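Landero opens bookings for two-arm laundry loading package

28 April 2024

Landero has opened bookings for a laundry loading package built on its two-arm manipulation platform. The package covers one task cell: a soft basket on the floor, a front-loading washing machine, and the transfer of garments from one to the other. It is aimed at appliance test rooms and at small service laundries that want to evaluate automated loading before committing to a fixed installation.

The package consists of two arms with tapered two-finger grippers, the control software, a setup visit and seven days of on-site tuning. Washing machines and baskets are not included. Customers are expected to supply the model they intend to use, along with a set of garments typical of their loads.

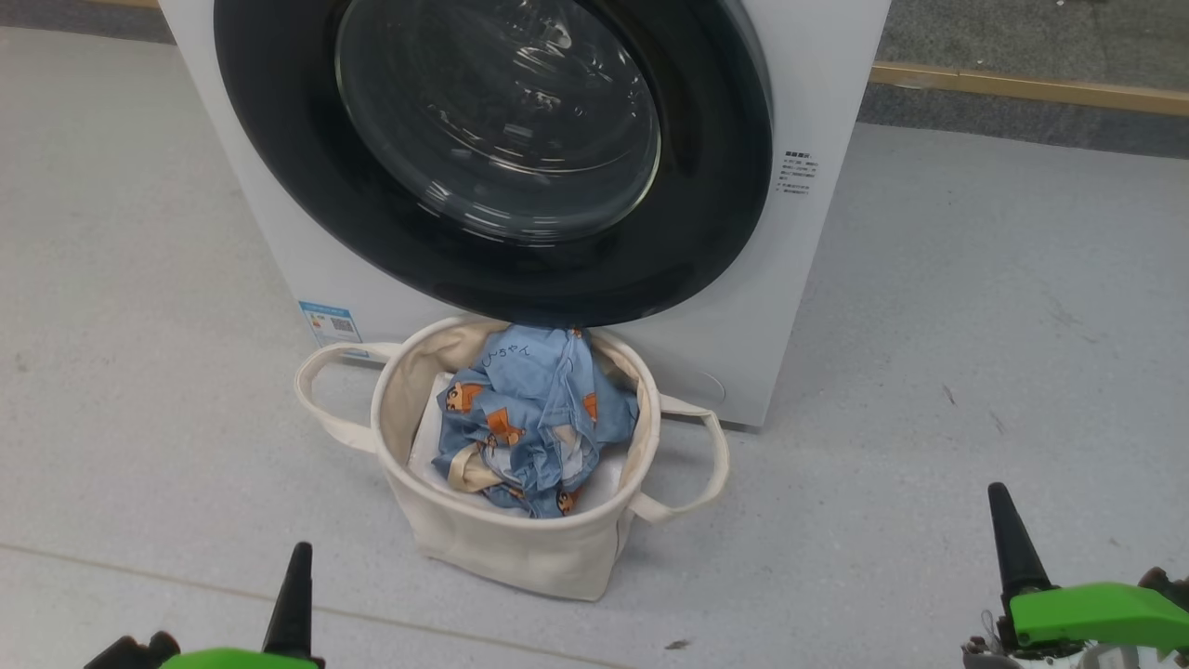

Landero quotes a setup area with a hard, level floor and free space on both sides of the basket. Carpet under the basket is not supported in the current release. The arms need to reach the floor as well as the upper edge of the drum opening, and machines on raised plinths have to be approved case by case.

The work is split into three stages that can be bought and run separately. The first is door handling. The second is picking from the basket, and the third is placing into the drum. Each stage has its own start condition, and the operator can stop between stages and inspect the cell. A site that already has an automatic door, for example, can skip the first stage and start from an open drum.

Baskets

Soft baskets were added in the January release. Earlier versions required a rigid bin with a known rim height, as the software used the rim as a fixed reference. Canvas walls sag and handles move, so the reference is now recalculated before every pick. Loop handles may lie on the floor or hang at the side. They do not have to be tied back.

Fill level matters more than basket shape. Garments may rise above the rim, but Landero asks that the basket be placed so the pile does not block the swing of the door. Where a pile sits against the door, the door stage will pause and ask for the basket to be moved.
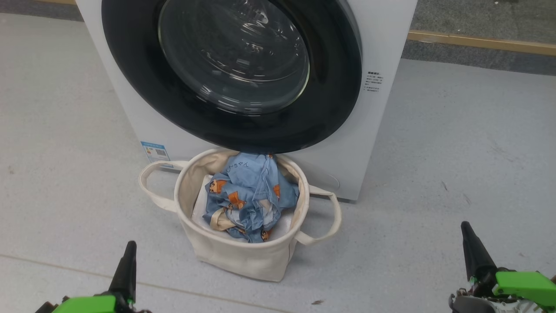 Picking and placing

One gripper takes a garment from the pile and the other can be held clear or assigned to support the cloth. The default is single-arm picking with the second arm parked. Fabric left over the lower lip of the opening is the most common fault in this kind of work - it can catch in the door - and the software includes a check of the gasket area before the close command is released. The check can be set to stop the cycle or to trigger a second placing attempt.

Ingeborg Holzer, product lead at Landero, said the company had limited the first release on purpose. "We support light garments, children's clothes and small flat pieces. Bed linen is a different problem and we are not selling it yet," she said. She added that printed fabrics needed no separate profile, while very dark items on a dark liner still required extra lighting. 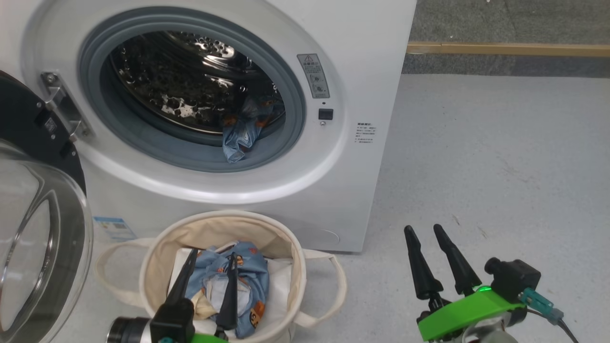
Availability and terms

The package is offered as a rental with a minimum term of 35 days. Support is handled from the Pundodgate office, and spare finger sets ship from Brerwood. Fingers are treated as wear parts and are replaced after 200 hours of operation or on visible damage. Existing users of the Lanz controller can keep their hardware but need the January release or later.

Landero does not publish a cycle time. According to the company, results depend on the mix of garments and on the depth of the basket, and figures will be agreed with each customer during tuning. Sorting by color, detergent dosing and unloading are outside the scope of the package. A quotation for unloading can be requested separately - no release date has been set for it.

Contact: Landero press desk, Pundodgate | © 2024 Landero. All rights reserved. | Back to top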